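Boltimdale Programmers' Group – minutes of the February meeting

Taken by Birthe Ladefoged, who lost the draw again. These are written the way I talk, so bear with me, and send corrections to the list.

Present: Dagný Þórarinsdóttir (chair), Orest Maksymiv, Manouchehr Daneshvar, me, and Ragnheiður Skov, who joined by phone for the first half.

Started at 6:40, a little late, while Orest looked for the right cable.

1. Last month's minutes

Approved with one fix. I had written that Manouchehr wanted to drop the Kendix parser. He wanted to drop the old Kendix test runner, and he'd like it on record that he is very fond of the parser. Fixed, sorry!

2. The date bug in Ravn

This took up most of the evening. For anyone who missed the thread: Ravn reads a log file, sorts the entries by time and writes out a report. Ragnheiður ran it on a log with 995 lines and the report came out fine, except that line 221 had landed at the very top with a date in 1970. She read us the line over the phone and it looked perfectly normal to all of us, until Dagný asked her to read the blank part too, and there was a tab in there where every other line has a space.

So the date parser gives up at the tab and hands back zero, and zero is a perfectly good date as far as the sort is concerned. Orest said the fix is one line, just treat a tab like a space. Manouchehr said that's fine for tabs, but the next odd character will do the same thing all over again, and what bothers him is a function that says "zero" when it means "I couldn't read this." I'm with him on that. I once spent a whole weekend on a bug of exactly that kind and I still get grumpy when I think of it. 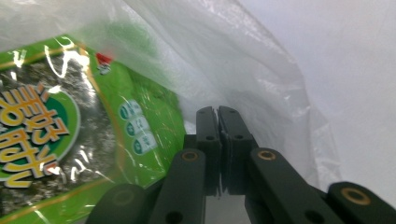

We went back and forth on whether the parser should throw an exception or return an optional. Orest doesn't want exceptions in a loop that runs over every line, and he doesn't want one bad line to kill the whole report either. Dagný pointed out that you can catch it inside the loop, and then they were off on performance for a good while (I stopped writing here and ate a cookie). Ragnheiður asked if anyone had measured it. We hadn't, so that argument got parked.

Decided: the parser returns an optional. Lines it can't read go in a separate section at the end of the report, with their line numbers. Tabs count as spaces. Manouchehr will write it, Orest will review it, and Ragnheiður will send her log file so we can turn it into a test.

Ragnheiður had to hang up at this point.

3. Moving the build to Uvix

Dagný has had our build running on Uvix in a branch. It works on her laptop and on Orest's. On mine it stops at the linking step with a complaint about a missing library, which is installed, I promise – I checked twice. Manouchehr thinks I have 2 copies of it and the build is picking up the wrong one. I'll look at my paths at home and post the full output to the list instead of my usual three lines of it.

Orest asked if we really need to move at all when the makefile still works. Dagný said she is the only one who ever edits the makefile and she'd like that to stop. Nobody had a good answer to that, so the branch stays open and we vote next time.
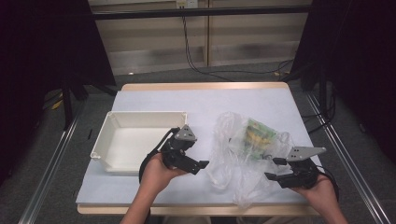 One more thing on this before I forget: Dagný asks that we all stop committing our editor settings. She didn't name names. It was me, and I've taken them out.

4. Talk for next month

Orest offered to do "Pointers to pointers, and when you can skip them." He wants to keep it to half an hour with plenty of room for questions, and he'd like small pieces of code from real projects, the uglier the better. Manouchehr has a linked list from his student days that he says qualifies. Send yours straight to Orest, please, with any passwords removed.

I asked if we could have something on debuggers later in the spring, as I still mostly print things and squint. Dagný said she'd think about it if I helped, so I suppose I'm helping.

5. Anything else

Manouchehr would like code reviews to say what is good as well as what is wrong. All in favor.

The wiki page on setting up Kendix is out of date from the second heading down. Orest will redo it.

Next meeting is on a Thursday as usual, same room, 6:30. Ragnheiður takes the minutes.

Closed at 8:50.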